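Prastiteo Handheld Demonstration Kit: Set-up Guide
Section 3. Recording the cup-separation task

3.1 Purpose

This section covers the recording of demonstrations for the cup-separation task used in the Arnaud policy-learning experiments at the Osville site. An operator holds the gripper, takes one cup from a nested stack, and places it on the open part of the table. The wrist camera stream and the jaw width are logged together. The trained policy receives the same two inputs at run time, so the view recorded by hand must match the view the robot will have.

Complete Section 2 (camera mounting and clock sync) before you start. Olo, the logging program, must already be installed on the recording computer.

3.2 Before you begin

You will need:
One charged gripper per operator
A white table with clear space on at least two sides
Clear nesting cups, all of the same type
Lint-free cloth

Note: Thin ribbed cups are specified for this task. Their ridges give the pads something to catch, and they deform enough under load to show up in the width log. Smooth cups produce a different width curve and must be stored as a separate set.

3.3 Preparing the gripper

1. Power on the gripper and wait for the status light to stop blinking.

2. Open the jaws fully by hand. Check that both fingers move by the same amount. If one lags, return to Section 2 and reset the linkage.

3. Inspect the pad faces. Wipe off dust with a dry cloth. Do not use alcohol; it hardens the pad surface.

4. Check the screws that hold the pads to their blocks. A loose pad rotates under load and makes the width reading too large.

5. In Olo, select Calibrate Width. Close the jaws until the pads touch, press Mark, open them fully, and press Mark again. The full-open reading should be 80 mm. A reading that differs by more than 2 mm means the calibration has failed. Repeat it.

Caution: Keep fingers out of the linkage during calibration. The return spring can pinch.

3.4 Setting the start pose

6. Stand the cups on the table, open end up or down according to the session sheet. Do not change orientation within a session.

7. Hold the gripper with the jaws open and the camera tilted toward the table. Both pads must be in view, one on each side, with white table surface between them.

8. Bring up the live view in Olo and compare it with the reference views.

Wrist camera views, jaws open:

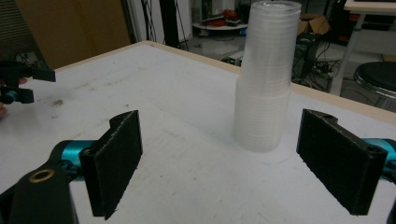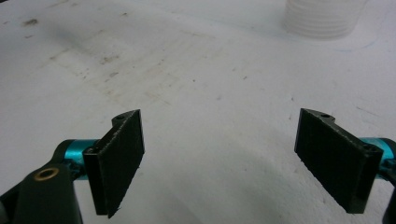

9. Hold the pose still until Olo shows Ready. If Ready does not appear, the usual cause is a pad outside the expected region. Adjust your grip on the handle. Do not move the camera on its mount, as this voids the calibration from Section 2.

Note: Scuffs and marks on the table do not need to be removed. In our tests, policies trained on a perfectly clean surface did worse when moved to a used one — the visual encoder had learned to treat any mark as an object edge. Leave ordinary wear in place and move the cups to a new spot between sessions.

3.5 Recording a demonstration

10. Press the trigger button once to start the log.

11. Approach the cups at a steady pace. Fast wrist motion blurs the ridges and lowers the tracking score.

12. Close the jaws on the outermost cup only. Stop closing when the cup wall begins to give. For the specified cups this happens at some 65 mm.

13. Pull the cup away along the axis of the stack. Twisting is permitted if the cups stick, but the episode must then be tagged TWIST.

14. Place the cup upright on the clear part of the table, open the jaws fully, and back away until the cup is out of the grip region.

15. Press the trigger button again to stop the log.

Caution: Do not steady the stack with your free hand. The robot has no second hand in this task, and episodes that include one are rejected at review.

3.6 Rejecting an episode

Press and hold the trigger button for 3 seconds to discard the last episode. Discard it if the stack fell, if two cups came away together, or if tracking was lost during the lift.

Keep slow episodes and episodes with a second grasp attempt. Removing these reduced the success rate in the May comparison: the policy trained on the filtered set did not recover after a missed grasp, while the one trained on the full set usually tried again.

3.7 Checking the log

16. Open the session in Olo and select Plot Width. Each episode should show one flat section at full open, a drop, a flat section during the lift, and a return to full open.

17. If the lift section slopes upward, the cup was slipping. Tag the episode SLIP and keep it.

18. Export the session. Continue with Section 4, Dataset Conversion.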